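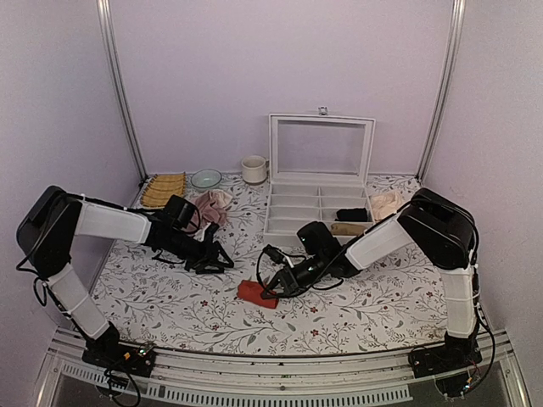 Word count: 388 (excl. references)

Sorting small cloths on a patterned surface - group report, Ungate

Group: Zeyu Yu, Kalkidan Mekonnen, Shanthi Nanayakkara
Supervisor: Ute Gerlach

1. What we wanted to find out

Whether a busy table covering makes it slower to lay out, fold and put away small cloths. Started in September with a much bigger question (all kitchen textiles, three rooms) and Ute told us to cut it down. So: one table, one compartment box, a few cloths.

2. Set-up

Botanical print on white for the tabletop. Thin dark stems, grey-green leaves, small red blossoms. Plain pale lavender-grey panels on three sides so there is nothing else to look at. Red cloth in the middle, pink one as well, compartment box on the same table.

The red was argued over. There are red flowers in the print, including one either side of where the red cloth goes, and Kalkidan thought this would make the whole thing unfair. Zeyu said that was the point. We kept it.

For comparison we had a plain white sheet from Brinkmann, same size, laid over the top and taped at the back.

3. Method

Cloth starts in the middle, opened out. Fold in half, in half again, into the box. Timed from first touch to letting go. We did 22 goes on the print and the same on the plain sheet, swapping over halfway becuase people get faster as they go. A fold counted as bad if an edge stuck out over the side of the compartment.

4. Results

Red cloth on print: slower to start. People hesitated over the corners, mostly the ones near a flower. Once it was picked up, no difference we could see.

Pink cloth: hardly any change between the two surfaces. Surprised us a bit, we had expected pink to be the hard one.

Bad folds: 2 on the print, none on plain. Too few to say much.

The box mattered more than the print. Put it too far over and everyone reached across and dropped the fold half open. Moving it nearer fixed most of that.

5. Problems

- The plain sheet creased and we lost one afternoon ironing it.
- Shanthi's timings from the first session were in a diffrent format and had to be typed in again.
- Only us three took part, so we all knew what was being tested.

6. Next time

Try a cloth with its own pattern. Ask people from outside the group - Chia-hao Hsieh has offered. Mark the box position with tape before starting, not after. Also a print with no red in it, to see if the corner thing goes away.

Raw timings are in the shared folder under Trolitz, second tab.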